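Frequently Asked Questions
Shared Robot Cells: Rules for Users
Nirnport Automation Laboratory, Nanddale Campus
Last reviewed: May

Who must follow these rules?
All staff, students and visitors who enter a robot cell, including those who only observe. Visitors must be with a trained user at all times.

What training is required?
New users complete the basic safety session and a supervised first run. Training is valid for one year. Users who have been away for longer than six months repeat the supervised run.

Is a risk assessment needed for every project?
Yes. One assessment may cover several experiments if the robots, tools and objects stay the same. A change of gripper requires a new assessment – even when the new gripper is lighter than the old one.

What are the speed limits?
Arms may move at up to 500 mm per second when a trained user is at the controls and all persons are outside the marked floor line. During teaching by hand, the limit is 8 mm per second for the final approach to any surface. Requests for a higher limit are sent to Citlali Varela, Laboratory Safety.

May I work alone?
Not after 6 p.m. A second trained user must be within hearing distance.

How should two arms share one table?
Each arm is given its own work zone in the cell plan, and the zones may overlap only where the plan says so. Only one arm may enter an overlap at a time. An arm that is not in use is parked clear of the other's path, and its base plate is kept free of tools and parts.
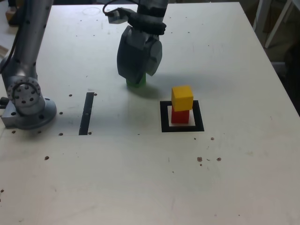
What are the rules for table markings?
Markings show where a task takes place and must match the cell plan. Use black tape on a light surface, press down all corners, and replace any piece that lifts. For stacking tasks, the target area is a closed outline with the stack built inside it, as with the red and yellow cubes in the black square. The next block is carried in over the outline and held above the table until the arm is in position. Old tape is removed at the end of a project.

Who do I contact about an incident?
Stop the cell, then call Vojtěch Ondrejka at extension 400. Near misses are reported in the same way as injuries. The cell stays locked until the report has been signed.

Where can I find the full text?
The complete rules are kept in the Stavier binder at the entrance to each cell.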